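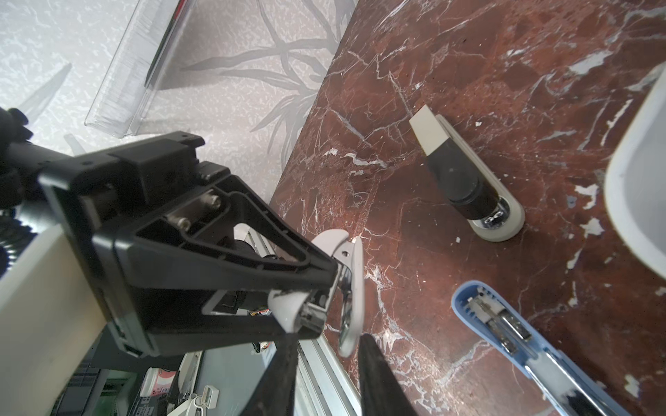 Prenez la visite du matin, m'avait écrit un lecteur après mon billet sur les moulins à papier, les machines s'arrêtent pour le repas et l'après-midi on ne voit plus que des piles. J'ai suivi le conseil et j'ai réservé le premier départ des portes ouvertes de l'imprimerie Siliņa, à Ullero, le 7 novembre 2021. Le lecteur avait raison sur un point : à la sortie, le groupe suivant entrait dans un atelier presque silencieux.

Siliņa imprime et façonne surtout des brochures. Programmes de concerts, livrets d'entretien, bulletins communaux, cahiers d'exercices. Les livres à dos carré collé partent chez un confrère de Sosham, à 30 kilomètres. L'entreprise ouvre ses locaux une fois par an et l'inscription est gratuite. Il faut des chaussures fermées, et les sacs restent au vestiaire.

Arriver à Ullero

De la gare, on suit la rue du Canal jusqu'au pont, puis la zone artisanale. Le trajet à pied est mal indiqué après le rond-point : il faut prendre à gauche derrière le marchand de carrelage, alors que le panneau « Imprimerie » envoie les camions à droite. Le bus 11 s'arrête devant la grille, mais il ne passe pas souvent. Le parking était plein dès l'ouverture.

L'accueil se fait dans l'ancien bureau des commandes. On y distribue un badge et un petit plan plié en trois, imprimé sur place, dont le verso est occupé par la liste des grammages. Je l'ai gardé, la liste est pratique.

Le stock de papier

La visite commence par la réserve. Le papier arrive en feuilles, par rames de 500, emballées et posées sur palettes. Il reste plusieurs jours dans la salle avant d'être imprimé pour prendre la température et l'humidité du lieu. Un papier froid que l'on déballe trop tôt ondule sur les bords, et la presse prend alors deux feuilles ou n'en prend aucune.

Notre guide nous a fait plier une feuille dans un sens puis dans l'autre. Dans le sens des fibres, le pli est net. En travers, il casse et le blanc du papier apparaît sous l'encre. Pour une brochure, les fibres doivent être parallèles au dos. Je connaissais la règle, mais je n'avais jamais fait l'essai sur un papier couché épais, et la différence est bien plus marquée que sur du papier de bureau.

Une partie du stock est du recyclé gris de la marque Bostov, que la maison emploie pour les bulletins. Il boit davantage l'encre. Les photos y perdent du contraste, le texte s'y lit très bien.

La presse et le massicot

Deux presses se partagent la salle du milieu. La plus grande imprime en quatre couleurs et tournait pour un calendrier qui devait être livré avant janvier. On reste derrière une ligne jaune, avec des bouchons d'oreilles fournis à l'entrée. Le conducteur tire une feuille de temps en temps, la pose sur un pupitre éclairé et compare les petits carrés de couleur imprimés dans la marge avec ceux de la feuille validée.

Le massicot est plus ancien et plus impressionnant. La lame descend en biais dans la pile. Il faut les deux mains sur les deux boutons pour la déclencher, et une barrière lumineuse l'arrête si quelque chose passe devant. On nous a laissé toucher la tranche d'une pile tout juste coupée. Elle est lisse comme du savon.

L'agrafage occupe la pièce suivante. Sur une chaîne d'encartage, les agrafes n'existent pas à l'avance : la machine part d'une bobine de fil, le coupe à longueur, le forme en U, l'enfonce dans le pli et rabat les pointes par-dessous. Sur une agrafeuse de bureau, tout est déjà prêt dans le magasin, en barrette collée, et un ressort pousse la barrette vers l'avant. Le principe du rabat est le même dans les deux cas.

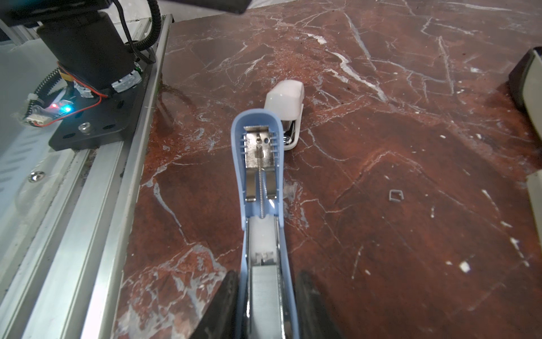 Le façonnage des brochures

La chaîne d'encartage travaille à cheval : chaque cahier plié tombe à califourchon sur une chaîne en mouvement, le suivant se pose dessus, puis la couverture. L'ensemble passe sous les têtes d'agrafage et finit dans la rogneuse, qui coupe les trois côtés libres. Les chutes partent par aspiration dans une benne, au dehors.

Le problème de ce montage est ce que les imprimeurs appellent la chasse. Quand les cahiers sont emboîtés, ceux du milieu dépassent légèrement des autres, à cause de l'épaisseur du papier. Une fois la brochure rognée, la marge extérieure des pages centrales est donc plus étroite que celle des premières pages. On corrige en décalant un peu le texte, page après page, au moment de la mise en page. Sur un exemplaire raté que l'on faisait circuler, le folio du milieu touchait le bord.

La maison limite l'épaisseur des brochures agrafées à 5 millimètres. Au-delà, le dos s'arrondit, la brochure bâille et les piles ne tiennent pas droit. Les clients qui insistent sont dirigés vers Sosham pour un dos collé, avec un délai plus long.

J'ai demandé si l'on agrafait encore à la main. Oui, pour les maquettes et les très petits tirages, avec une agrafeuse à long bras qui atteint le milieu d'une grande feuille. Une agrafeuse ordinaire n'y arrive pas, sauf si l'on ouvre l'appareil et que l'on pique la brochure posée sur un carton souple, pour replier ensuite les pointes avec un plioir. C'est lent et les agrafes sont rarement bien alignées sur le pli.

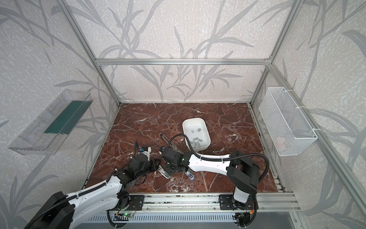 Papier peint à feuillage, bac blanc sur fond marbré.

La salle des papiers de décor

Je ne m'attendais pas à cette partie, absente du programme. Siliņa conserve une collection d'échantillons : papiers marbrés pour les gardes de livres, papiers dominotés, chutes de papier peint, imitations de cuir. Les albums sont consultables sur une grande table, sans gants, à condition de tourner les pages par le coin supérieur.

Les papiers marbrés se font en posant des gouttes de couleur sur un bain épaissi. On les étire au peigne, puis on couche la feuille dessus une seule fois. Chaque feuille est différente, et les relieurs achètent donc leurs paires de gardes dans un même bain. Les versions imprimées, qui reproduisent un modèle à l'identique, coûtent bien moins cher. Vues de près, elles se reconnaissent à la trame.

Les motifs végétaux forment un album entier. Les plus anciens sont imprimés à la planche, avec de petits décalages entre les couleurs. Dans les plus récents, le raccord est calculé pour que les tiges se suivent d'un lé à l'autre, et il faut chercher un moment pour trouver la répétition.

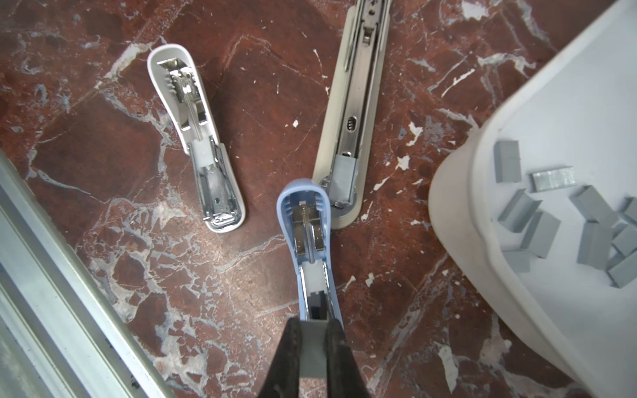

Les albums de relieurs m'ont retenu plus longtemps que prévu, et j'ai manqué le début de la démonstration de pliage. D'après ce que j'en ai vu, on y apprenait à former un cahier de seize pages à partir d'une seule feuille, à l'ouvrir au coupe-papier et à vérifier l'ordre des pages. Les enfants repartaient avec leur cahier.

Renseignements pratiques

La visite se fait debout et comporte un escalier métallique pour passer de la réserve aux presses. Un accès de plain-pied existe par la cour, à demander à l'inscription. Les photos sont permises partout sauf devant les travaux en cours, signalés par une affichette rouge.

Le café se prend dans le hall d'expédition. On y vend aussi des blocs faits avec les chutes du massicot, en plusieurs formats, et du recyclé gris à la rame. J'ai pris deux blocs longs et étroits. Le papier convient au crayon et au stylo à bille, moins bien à la plume.

Les inscriptions pour la prochaine édition se font par téléphone auprès de l'accueil, aux heures de bureau.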